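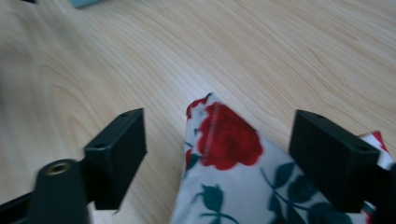
关于书房木桌面的日常养护与整理

本人于八月间对家中书房的木桌作了一次较为完整的清理与养护，现将经过、所用方法及若干体会整理成文，登载于本博客，供有同类家具的读者参考。此前曾有数位读者来信，询问浅色木桌面应如何保养，因当时手头事务较多，未能逐一回复，谨以本文一并作答，并致歉意。

一、桌子的来历与现状

该桌购自 Gronley 家具行，购入价为 1310 元，至今已使用五年。购买之初，本人曾在该店与另一家名为 Turnholm 的店铺之间反复比较。Turnholm 的桌子颜色较深，桌腿较粗，价格也略低，但其桌面涂层甚亮，在灯下反光明显，不利于长时间阅读。Gronley 的这一张为浅米色，表面近于哑光，木纹也较为舒展，左半部分的纹路绕成大大小小的弧圈，右侧则转为斜向上行的细长条纹。当时看中的主要是这一点，至今仍未后悔。

五年来，该桌先后承担过书写、用餐、裁纸、熨烫衣物等多项用途。其中用餐与熨烫两项，按理不应在书桌上进行，系搬家初期条件所限。搬家后的第一个冬季，餐桌迟迟未能送达，全家在书桌上用餐达五周之久。桌面能够保持目前的状况，应当说已属不易。

二、清理之前的准备

清理桌面，首先应当将桌上物品全部移开。此项看似简单，实际耗时最多。本人的桌上长期堆放书籍、信件、药盒、充电线及各类票据，平日视而不见，一旦着手搬动，方知数量可观。

本次采用的办法是，将桌上物品一律移至地面，按下列几类分别放置：

须留在桌上者，包括台灯、笔筒、正在阅读的书籍以及日历。

须归入抽屉者，包括剪刀、胶带、印章、备用电池。

须归还他人者。此类物品比预想的多，其中有一本园艺手册，系三年前向邻居 Dilwyn Wogan 先生所借。已于当日傍晚送还，并附致歉短笺一封。Wogan 先生表示他早已另购一册，遂将原书相赠，故该书又回到本人书架之上。

须丢弃者，包括过期的优惠券、已干涸的签字笔以及用途不明的螺丝若干。对于螺丝一项，家人持有异议，认为日后或有用处。经商议，螺丝装入小玻璃瓶内，暂予保留。

三、清洁

桌面清空之后，先以干燥的软毛刷沿木纹方向扫去浮尘。木纹呈弧形之处，刷子可顺势转弯，不必强求笔直。随后以微湿的棉布擦拭。所谓微湿，是指将布浸水后用力拧至不再滴水，再以干布包裹按压一次。水分过多，会沿木材接缝渗入，日后容易起翘。

对于局部油渍，本人使用的是 Mornico 木器清洁液。按照瓶身说明，每升清水兑入 10 毫升即可。初次使用时，应先在桌面背面或不显眼处试擦，静置片刻，确认没有变色，再行使用。本人曾在另一件家具上省去这一步骤，结果在正面留下一块浅斑，至今仍以花瓶遮盖。

擦拭应分区进行，从距离自己较远的一侧开始，逐步向身前移动，以免手臂压在已经擦净的部分。每擦完一区，即以干布收去水痕。全部擦完之后，打开窗户，令其自然晾干。不宜使用吹风机，也不宜将桌子移到阳光之下暴晒。

茶杯留下的白色水圈是读者来信中提及最多的问题。依本人经验，较浅的水圈多半停留在涂层表面，可在水圈上覆一层干净的棉布，以低温熨斗轻触数秒，随即移开查看。如未消退，可再试一次，但不宜连续多次。颜色已经发黑的水渍，说明水分已进入木材内部，家庭条件下难以处理，建议请专业人员打磨。本人桌上原有水圈两处，一处以上述方法消除，另一处变浅，仍可辨认，决定不再处理。

四、上蜡

桌面完全晾干之后，方可上蜡。本人通常在上午清洁，次日上午上蜡，中间间隔一夜。此次因天气潮湿，多等候了一日。

所用的是 Agudelo 牌膏状蜂蜡，质地较硬，使用之前可连同铁罐置于温水中片刻，使其变软。取蜡宜少。初学者往往取蜡过多，以为厚涂即为妥善，其后果是桌面发黏，纸张置于其上即被粘住，书写时袖口亦觉滞涩。正确的做法是，以旧棉布蘸取少量，沿木纹推开，直至表面几乎看不出蜡的痕迹。静置 13 分钟后，换用干净的布反复擦拭，至手掌抚过不觉黏腻为止。

至于静置时间何以是 13 分钟，罐上所写其实为“十至十五分钟”。本人试过数次，认为十分钟稍短，十五分钟则擦拭费力，故取此数。读者可视室内温度自行调整。

需要说明的是，蜂蜡会略微加深木色。浅色桌面上蜡后，纹理中较深的蜜色线条更为清楚，整体则趋于柔和。如果读者偏爱原有的浅淡颜色，可以省去上蜡，仅作清洁。另有一类桌面表面为较厚的漆层，蜡无法渗入，上蜡并无实际益处，只会积灰。判断的方法是在不显眼处滴一滴水，若水珠长时间保持圆形，桌面多半已有完整漆层，日常擦拭即可。

五、物品归位

上蜡完成后当晚，不宜立即放置重物。本人于次日方将台灯移回。物品归位时，遵循下列几项原则，均为多年使用中逐渐形成，并无高深之处。

台灯置于左后方，避免书写时手部投下阴影。

水杯一律使用杯垫，来客亦不例外。杯垫宜选毛毡或软木质地，陶瓷杯垫底部若无衬垫，反而容易划伤桌面。

书籍堆放不超过五册。超过此数，即应有书归架。

票据不在桌上过夜。本人为此在门边另设一纸盒，每月清理一次。

剪裁纸张时，必须使用垫板。桌面右前方有一道细长刀痕，即为当年一时疏忽所致。

桌面中央保持空置。此项最难做到。空出来的桌面似乎天然吸引杂物，家人路过时往往随手放下钥匙或信件，本人亦不能免。目前的办法是每晚就寝之前巡视一遍，将不属于书桌的物品送回原处，所需时间不过数分钟。

六、关于养护频率

日常除尘，每周一次已经足够。湿布擦拭，可视使用情况每月一至两次。上蜡则以每年两次为宜，本人定在春末与秋初。本次提前至八月，是由于秋季家中将有亲属长住，书房届时须兼作客房，恐无暇顾及。

冬季供暖期间，室内空气干燥，木材容易收缩，可在房间内放置一盆清水，或使用加湿器，但出雾口不应正对桌面。夏季潮湿时，则应避免将湿毛巾、湿伞等物搭在桌沿。桌子与暖气之间也应留出适当距离。本人的书桌原先紧靠暖气，第二个冬季时靠近暖气一侧的接缝略有张开，移至窗边之后未再扩大。

七、几点答复

有读者询问能否以食用油代替蜂蜡。本人不建议如此。食用油不易干透，时间一久会产生异味，并且容易吸附灰尘。厨房砧板所用的矿物油则另当别论，但用于书桌，手感偏油，纸张亦易沾污。

有读者询问旧牙膏能否去除划痕。牙膏中含有研磨成分，对极浅的漆面划痕或有一定作用，但用于哑光桌面，会在局部擦出光亮的一块，较原来的划痕更为显眼。本人曾经试过，地点在桌面左后角，现由台灯底座覆盖。

另有读者来信，称家中木桌为祖辈所传，表面已有多处磨损，不知应否重新打磨上漆。此事本人不敢代为决定。若桌子仍然稳固，磨损亦不妨碍使用，可先清洁并上一次薄蜡，观察一段时间再作打算。打磨之后，原有的痕迹即无法恢复，宜与家中长辈商量后再行动手。

关于抽屉内部的整理，以及前述玻璃瓶中螺丝的最终去向，拟另文叙述。读者如有其他养护经验，欢迎在文后留言，来信亦将陆续回复。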